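22 Oct 2021

Up at six, dark, rain on the skylight. Porridge, then the first bus into Skakport for the record office. I had booked the big table from nine but the heating was off in the reading room, so I kept my coat on all morning.

I am still on the harbour letters. I had hoped to be through the second bundle by now and I'm not. The clerk who wrote most of them had a decent hand until he got to the foot of a page, when he started squeezing everything in to save paper, and those last lines take me as long as the rest put together. Got through 20 sheets before lunch. Most of them were complaints about the ferry dues. One man wrote four times about the same barrel of herring and got the same answer each time.

The one good find was a note about the Grarkura bell. I've been told since I was a child that it was cast in 1192 and brought over by monks. The note is from the parish to the harbour master, asking him to waive the landing charge on "our new bell", and it is plainly a reply to a bill. So either there were two bells or the old story is wrong. I copied it out twice to be sure of the spelling and wrote down the shelf mark. I don't want to say anything in the village until I have seen the parish accounts, which are held somewhere else and have to be ordered.

Lunch on the bench under the arcade, cheese and pickle. The rain had eased off. Bought stamps and a new washer for the kitchen tap.

Kanako Sekiguchi was in the reading room in the afternoon. She is working on the ferry families and has been through the same bundles in the other direction, so to speak, looking for surnames where I look for places. She showed me a list she has made of every boat mentioned by name. The Ayele is on it, which pleased me, as my grandfather always said there had been a boat called that and my mother always said he had made it up. It's down as a lighter, carrying coal and lime. No master's name given. Kanako thinks there might be one in the tax rolls and said she would look on Tuesday.

We talked for a while about what to do with all this when it's finished. She wants to put it into a proper index that other people can search. I have mine on cards, in shoe boxes, and I'm too far in to change. She said cards were fine as long as somebody typed them up in the end. I said I would think about it. I have 399 of them so far and I type with two fingers.

Caught the ten past four home. Fixed the tap, which took longer than it should have because the old washer had gone hard and had to be picked out in bits. Turned the water back on and it still drips, but less.

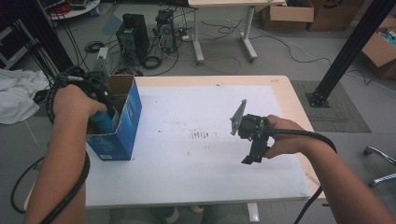 After tea I went back over the bell note. The date at the top is only a day and a month, in August, with no year, but it's in the clerk's hand and he was only in the post for nine years, so that narrows it. The paper has the same mark as the herring letters. I wrote to the diocesan archive to ask about the accounts and filled in their form, which wanted my reader's number in two different places. They say to allow three weeks.

Rang my sister. Her knee is better and she's walking the dog again. She wanted to know if I was coming for Christmas and I said yes, probably, if the trains are running. Told her about the Ayele and she said Grandad would have been unbearable.

The Cevix heater in the back room is making its clicking noise again. I've left it switched off and put the thick blanket on the bed. Must buy index cards tomorrow, the lined sort, and take the library book back.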